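Home Kitchen Management, Unit 4: Clearing Down and Storing Food
Handout by Anisa Pattinasarany

Okay, last week we got through knives and nobody lost a finger, so on to the part everyone skips! Unit 4 is what happens after the cooking stops. I used to leave it all until morning (I was in my twenties, I had no shame), and I threw out so much good food that way.

First, the clock. Cooked food gets 2 hours on the counter, tops, and then it goes in the fridge. Big pots of soup or chili are the ones that catch people. Split them into shallow containers so they cool fast. If you're reheating rice, do it once, get it steaming all the way through, and eat it.

Next, the clear-down. I like one open bin on the counter and everything that doesn't belong goes into it: mail, keys, the tape measure. Then I wipe, and then I deal with the bin.
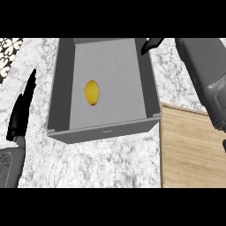
Fig. 1. An open gray bin on a marble countertop.

About that marble, while we're here. Lemon juice and vinegar will etch it, and I mean fast, so keep the vinegar spray for the windows. A drop of dish soap in warm water is all I ever use, then a dry cloth. Khosravi's chapter on stone (it's in your reading packet) goes deeper on sealing than we will, and it's worth the 60 pages if you own the stuff. Renters can skim.

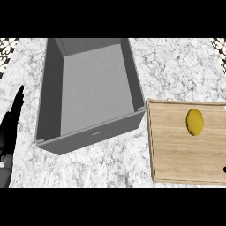 Cutting boards come up every single term, so let's do them properly. Wood is fine! Wash it by hand with hot soapy water, rinse, and stand it on its edge so both sides can dry. Please don't soak it and please don't put it in the dishwasher, I've split two boards that way. Keep a separate one for raw meat. Rub in food-grade mineral oil when the wood starts to look pale and thirsty, leave it overnight, and wipe off whatever hasn't soaked in.

For next time: keep a waste log for a week in October, every scrap you throw out and why. Mine came to 70 entries the first time I tried it, so don't be shy. Bring it on paper, and read the Gunum section on freezing before you come.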